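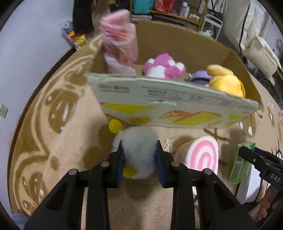

26th August, Sunday shift, written up with my second cup of tea

Starting the toy box set today for the Hengate collection. I had meant to do mugs again, but the mug numbers are already healthy and the model is hopeless with anything soft, so plush it is. Danladi (the current checkpoint, for anyone reading this who missed the renaming) will close on the fur of a stuffed toy, lift away with a pinch of fluff and carry on as if it had the whole animal. I find this rather endearing but it can't go on.

Target is 300 good episodes by the end of the week, and then we see whether it's worth pushing on to 1,000 before October. Task wording as entered in Fikulari: "put the toy in the open box." Please keep it exactly like that, lower case, one sentence. Last month we had 4 spellings of the same instruction and I spent a whole afternoon merging them.

Setup is the big cardboard box on the brown-patterned blanket, with the toys going in and coming out again between runs. I like the blanket very much for this. It's tan with brown printing all over it, so it gives the tracking something to hold on to, and the tan toys get a bit lost against it, which is a fair test. The roll cake with the pink spiral is good for that, pale on the face and tan along the side. The white long-haired one is going to be the star, I think, or the villain. So much fur, and you can't tell by looking where the body begins. My habit is to come straight down over the middle, let the tips sink in, and only then squeeze, slower than feels natural. If you squeeze on the way down you teach it precisely the fluff-pinching we're trying to get rid of.

The pink one in the clear plastic wrapping stays wrapped. I know it's tempting to tidy it up, but shiny crinkly plastic is something we have hardly any of and I want it in the set as it is.

Both hands are in use for this set. Left and right need to be started together, and please wait for the tone from both before moving. I threw out 3 episodes this morning where one side had begun late, and they looked perfectly fine until I lined them up. The green carton is there for the other hand, as the stiff item, so that we get one soft grip and one firm grip in the same episode. Mark it "carton" in the object list, and leave the color out of it.

Things to sort out:

Box position. I've been nudging it between runs but always by small amounts, I notice. Needs bigger moves and some turning, so that we don't end up with every episode showing the same side of it.

Failed grasps. Keep them if you recover and finish the task, with the "retry" tag. Drop them if you gave up.

Akport upload was crawling again, so I'm leaving it to run overnight and will check the file sizes before wiping any cards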